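El coro Tovska llena dos noches seguidas el auditorio de Murkport

El coro Tovska cerró el 6 de abril su ciclo de primavera en el auditorio Rallis de Murkport. Entre las dos noches asistieron 1.463 personas. El año pasado, con el mismo número de funciones, se vendieron 1.336 entradas.

El programa, dirigido por Fotis Sarantis, incluyó cuatro piezas a capela y una cantata para coro y cuerdas que el grupo no interpretaba desde su gira por Nerkunine. La segunda noche hubo dos bises.

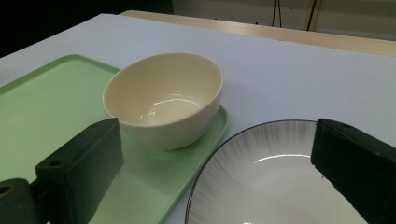
Sarantis explicó al término del concierto que la cantata exigió ensayos adicionales, sobre todo en las entradas de contraltos y bajos. «El segundo movimiento nos costó hasta la última semana», comentó. Tras la función, cantantes y público compartieron una cena fría en la sala contigua, servida con vajilla sencilla: platos blancos redondos, cuencos de color crema y bandejas verde claro. La recaudación de la cena, 1.000 euros, se destinará a la compra de partituras.

El coro volverá a actuar en mayo, esta vez en Nerkunine, con un repertorio de canciones populares. Las entradas se pueden reservar en la taquilla del auditorio Rallis. Las pruebas para nuevas voces, con plazas para tenores y sopranos, se celebrarán también en mayo.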